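Troris Project: progress report to the Dolen Fund
Prepared by Inna Savchuk, project lead
October 30, 2023

Hi Chiyo,

You asked for something readable this time and less of the spreadsheet, so I'm writing this one the way I'd tell it to you over the phone. The budget table is in its own file and Kelechi has checked it, so please believe his numbers over mine if you ever catch us disagreeing.

The short version is that the vacancy tracker is live, the plain-language guide is in its second draft, the public sessions went better than I'd feared, and the part on appointment criteria is behind. I'll get to why.

The tracker

When we applied, the pitch was that most people have never heard of the provincial tribunals that decide whether they can be evicted, or whether their benefits get cut off, or whether their human rights complaint goes anywhere. They certainly don't know who picks the people who sit on them, or what happens when a seat is left empty for a year. I still think that's the right pitch. Judges get news stories when they're appointed. A part-time adjudicator gets a line in an order in council, and then you have to know where to look for it.

So that's what the tracker does. It reads the orders as they're published, matches each one to a seat, and shows how long the seat sat empty before somebody was named to it. Hnat Sydorenko built it on top of Cekier, which we'd already been paying for as a document store, and that saved us a good chunk of the software line (see the budget file). It isn't pretty. The search box is fussy about accents and the date filter resets itself when you go back a page. But it works on a phone, which was the thing our testers cared about most, and it hasn't fallen over since we moved the nightly update to early morning.

We've now loaded 2,000 orders. I'd hoped to go further back, and we may yet, but the older ones are scanned sideways and the text comes out as soup. Inna Fedoruk has been fixing the worst of them by hand. (Yes, two Innas. We sign our emails with full names now, after one of us got invited to the other's dentist appointment.)

One thing I didn't expect is how much trouble "vacant" would give us. Is a seat vacant if the member's term is over but they've been asked to stay on and finish their hearings? The tribunal will say no. A tenant waiting for a date would probably say it depends. We went back and forth on this for most of the summer and settled on showing it as its own category, in a different colour, with a note. I'm fairly happy with that. A retired tribunal chair who looked at the draft wasn't, and she wrote us a long and very good letter about it, which I've attached as an appendix with her permission and her name taken off.

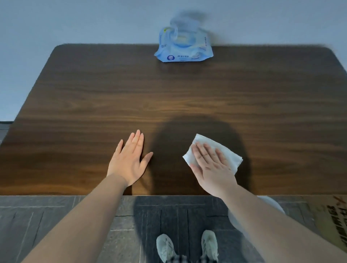
The other sticking point is reappointments. Early on we counted those the same as new appointments and it made some governments look busier than they'd been. Hnat caught it. We've gone back and split them, and anybody who cited the first version of the chart has had a note from me. It was only a handful of people, one of them a student who was extremely gracious about having to redo a footnote.

The plain-language guide

Draft two is with readers now. The working title is "Who Decides Who Decides?", which Kelechi hates, so it may change. It walks through the whole process: the posting, the application, the interview panel if there is one, the recommendation, the cabinet decision, the term. Where the rules leave something to the minister's discretion we say so in those words and we don't editorialize about it.

That last bit has been the hardest thing to hold to. I came to this with opinions — you've heard most of them — and the first draft had my fingerprints all over it. There was a paragraph on patronage that read like a letter to the editor. Two of our readers, who I'm fairly sure vote differently from each other, both circled it. It's gone. What replaced it is a dull little section laying out what the statute requires, what the posting asked for, and where you can find both. People can be annoyed on their own time and they'll be better equipped for it.

The guide is currently 80 pages and it needs to be 40. I know. I keep cutting and then a reader asks a perfectly good question and I put three paragraphs back in. The current plan is to pull all the tribunal-by-tribunal material out and put it on the website, where it can be updated when the rules change, and leave the printed guide to cover what's common to all of them. Fedoruk has started on that already and I think it'll get us most of the way there.

We're still on for printing with Dovhaniuk. Their quote held, which I was grateful for given what paper has done lately. They need final files in December and I've told them they'll have them.
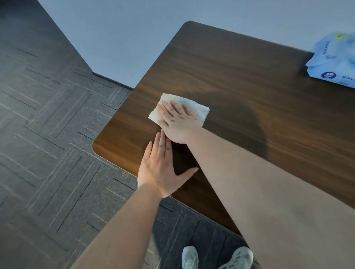

Pressing a wipe onto the wooden tabletop.

The public sessions

These were the part I was most nervous about. An evening on administrative appointments isn't an easy sell when the hockey's on! We ended up pairing the talks with things people were already coming in for, mostly tenant drop-ins and newcomer orientation evenings at libraries, and kept our piece short with lots of time for questions.

The questions were terrific. Somebody wanted to know whether you could apply to be an adjudicator if you weren't a lawyer (often, yes, it depends on the tribunal). Somebody else asked whether a new government can simply clear everyone out, and that turned into such a good discussion that we've written it up as its own page. The honest answer involves terms, "at pleasure" appointments and a certain amount of custom, and I watched a room full of people who'd come about their rent get properly stuck into it.

What came up again and again was delay. People aren't much bothered by who appointed the adjudicator. They're bothered that there isn't one. I went in thinking that independence was the headline and wait times were the side issue, and I've come around to thinking that for most folks they're the same issue. If your hearing gets pushed three times, you stop believing the place is run for you, and it doesn't much matter what the statute says about impartiality. We're going to rework the opening of the guide around this. It's a change from the application, so I'd like your okay on it before we go too far.

Not everything landed. The online session was thin and the sound was bad for the first stretch, so we've dropped the second one and would like to move that money to interpretation at the in-person evenings. Kelechi has set out the amounts. There's also been steady demand for a French version of the handout, and we should have budgeted for that from the start. My fault.

Appointment criteria, and why it's late

This is the piece where we compare what the postings ask for with what the governing legislation says. It was due at the end of last quarter and it's roughly drafted for the housing and benefits tribunals and not started for the rest.

There are 2 reasons. The first is that old postings disappear. Once a competition closes, the page comes down, and the department doesn't always keep a copy that anybody can find. We put in access requests. Some came back quickly, some came back with most of the page blacked out (on a job ad!), and some haven't come back. I've appealed one of them, more out of stubbornness than anything, and I'll let you know how it goes.

The second is me. I took on too much of the drafting myself when I should have handed over the comparison tables in the spring. Kelechi has them now and they're moving. I'd sooner tell you that plainly than blame the whole thing on access to information, though I do blame access to information for quite a lot.

What I'd propose is that we publish the housing and benefits comparison on its own, label it clearly as a first part, and carry on with the others as documents arrive. The alternative is holding it all until it's complete, and I can't promise when that would be.

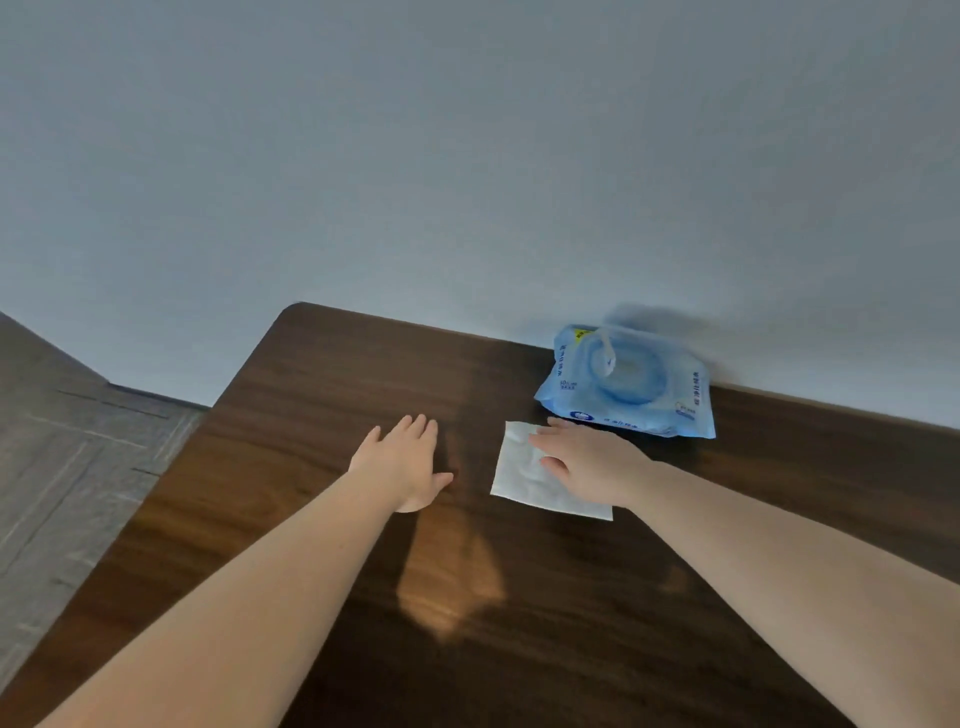
The table by the wall.

Feedback and corrections

We said we'd keep a public corrections page and we have. Most of what's on it is small stuff, like a misspelled name or a term that ended a day earlier than we'd said. One was bigger. We'd listed a member as having been appointed without a competition when there had been one, and it had simply been posted under the tribunal's old name. He wrote to us, quite fairly put out, and we fixed it the same afternoon and apologized. Since then every "no posting found" entry gets a second look before it goes up, and the wording on the site has been changed from "no competition" to "no posting found", as it should have been all along.

We've also heard from people in a couple of ministers' offices. One call was friendly, one was a bit chilly, and neither asked us to take anything down. I've kept notes of both in case you ever want them.

What's next

Final guide files to Dovhaniuk in December. Before that, one more round with readers, and I'd love it if you could be one of them. Hnat is fixing the date filter and swears the accents are next. Fedoruk is carrying on with the scans. Kelechi has the comparison tables and will send you the housing and benefits part as soon as it's fit to be seen.

From you, I need a yes or no on three things: changing the opening of the guide to lead with delay, moving the leftover online session money to interpretation, and publishing the criteria comparison in parts. An email is fine, no need for a formal amendment unless your board would like one.

Thanks as always for being patient with us, and for reading to the end. Call whenever, I'm usually in by nine and I'd be glad of the excuse to stop cutting pages.

Inna Savchuk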